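Visit report: Nurkside manipulation lab, September

Second stop of the trip, after Pluston. We went mainly to see the software stack behind their food handling work, and most of the morning was spent on the data side. 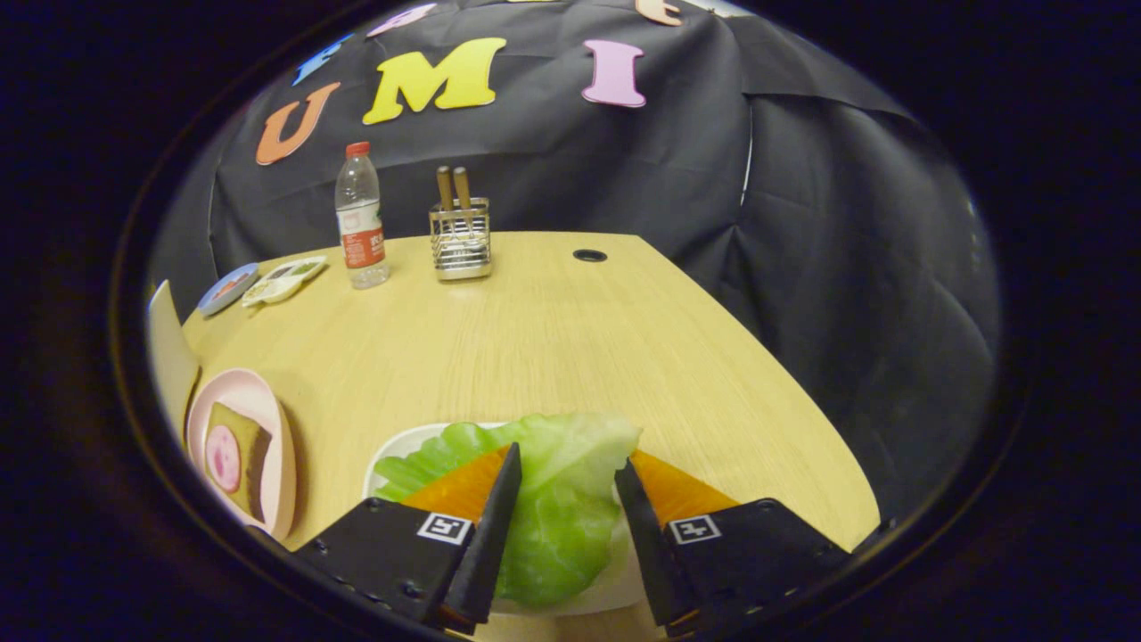

Nurkside trains its policies on demonstrations recorded with hand-held grippers. Ciarán Keogh took us through the pipeline from raw video to trained checkpoint. Gripper width is recovered from the fiducial markers on the fingers, so there is no encoder to synchronise. Camera pose comes from a visual-inertial tracker run offline. Episodes where tracking is lost for more than 2 frames are dropped automatically, and a person reviews the rest.

The sandwich task had 300 demonstrations at the time of our visit, of which 113 had passed review. Keogh put most of the rejections down to bad time alignment in an early version of the logger. They now stamp frames at capture instead of at write, and have started re-recording.

Scheduling and replay run on Cuautle, their in-house tool. It shows the video, the gripper width and the predicted action on one timeline. Scrubbing was quick, even over the network. The config format is poorly documented and we would need help to set it up.

Lettuce is their hardest item. The leaf deforms on contact, so the planner has no fixed grasp pose to work from, and the policy predicts short action chunks and replans. Latency compensation is a constant set by hand for each arm. We asked about estimating it online; it is on their list, behind a move to the Flakov controller.

To follow up: sample episodes in the new log format, and the calibration script for the fisheye lens.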